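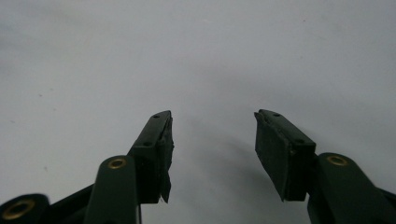
FOR IMMEDIATE RELEASE

12 Aug 2023

Catacutan Shared Workshop Publishes Plans for the Nirus Hand-Held Gripper

CATACUTAN – Members of the Catacutan shared workshop have released the full build plans for Nirus, a hand-held gripper that can be put together on a kitchen table with ordinary hand tools. The files, parts list and written instructions can be downloaded from the workshop's website at no charge starting this week.

Nirus is a two-finger gripper worked by the person holding it. A set of flat black arms opens and closes a pair of finger pads, and the pads stay square to each other as they move. The same linkage can later be bolted to a motor for anyone who wants to use it on a home robot arm. The plans cover both a left-hand and a right-hand unit.

The project was started by Rogelio Magbanua, a workshop member who repairs commercial kitchen equipment for a living. He wanted a gripper he could build and fix without ordering a whole new assembly each time a part wore out.

"I had a store-bought one and a pin broke in the first month," Magbanua said. "There was no way to get the pin. So I drew up my own with brass at the joints. If something goes, you take out one screw and put in another part."

The published version, called Revision 6, is the result of evening and weekend work by Magbanua and other members. Earlier revisions used bare holes at the pivots, and the holes went oval with use. Revision 4 was the first to have brass at the pivots, and the brass has been kept in every revision after that.

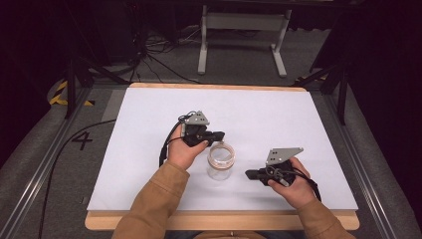

Much of the testing has been done on light kitchen and craft items, with one person working a pair of grippers at a table. Members took turns at this through the spring and summer and logged 2,391 closing cycles on one pair before it was taken apart and measured. The left unit had no play at the pivots that could be felt by hand. The right unit had a small amount at one outer joint, and the plans now call for a thicker washer at that spot on both sides.

Glass has been the hardest thing to handle well. A smooth round jar tends to turn between flat pads if it is picked up too high, and early testers often squeezed too hard to make up for it. The instructions include a short practice section for new users. It starts with wood blocks, moves on to plastic cups and ends with empty glass jars over a padded tray.

What a builder needs

The parts list runs to one page. The arms and tip blocks can be printed on a home 3D printer or cut by a local shop from the same files. Screws are common sizes and the brass parts are sold at most hardware stores. A builder who has the parts laid out should set aside one full afternoon for assembly and a second, shorter session for fitting the pads and adjusting the jaws.

The workshop recommends making the adjustment with the jaws fully shut. Both tip blocks should meet along their whole height, and the linkage should look the same on each side. If one block leads the other, loosen the inner pivot on that side, press the blocks together by hand and tighten again.

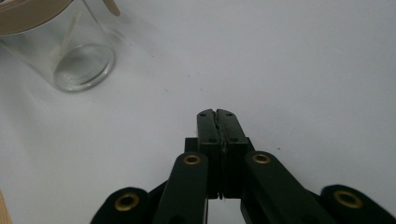 Troltaner, a small supplier of laser-cut parts, has agreed to cut a first batch of arms for builders who do not have access to a printer. The batch is limited to 372 sets. Each set includes the arms for one gripper and a bag of brass hardware. Tip blocks and pads are not included. Orders will be filled in the order they come in, and the company expects to mail the first sets before the end of August.

Grip pads remain the part that wears fastest. They are cut from textured sheet and glued to the inner face of each tip block, and the edges begin to fray with steady use. The plans treat them as a supply item. A template for cutting new pads is printed on the last page of the instructions, and a set can be swapped in 30 minutes, plus drying time for the glue.

"People ask me for a pad that never wears out, and I don't have one," Magbanua said. "Check them before you start. When the corners lift, change them. It costs you a strip of sheet and a little glue."

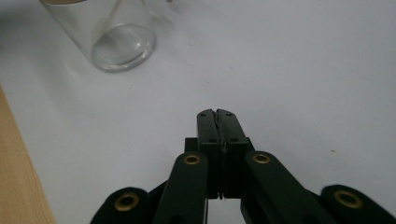 Work on a motor mount is under way. The mount, which has the working name Jeltar, will let one Nirus gripper be driven by a hobby servo. Two members have drawn competing versions and both will be built before one is picked. No release date has been set. The workshop asks that builders not fit a motor to the current arms until the mount has been tested – the hand-held version has no stop to keep the jaws from being driven past closed.

Builders are free to change the design for their own use and to share what they change. Corrections to the drawings are welcome and should list the revision number and the part number.

An open build night will be held at the workshop later in August. Visitors may bring their own parts. Tools and workbenches will be provided, and a small number of pad sheets will be on hand for purchase at cost.

About the Catacutan shared workshop

The Catacutan shared workshop is a member-run space with benches for wood, metal and electronics. Membership is by the month. Day passes are sold at the front desk.

Press contact

Rogelio Magbanua
Nirus project, Catacutan shared workshop

###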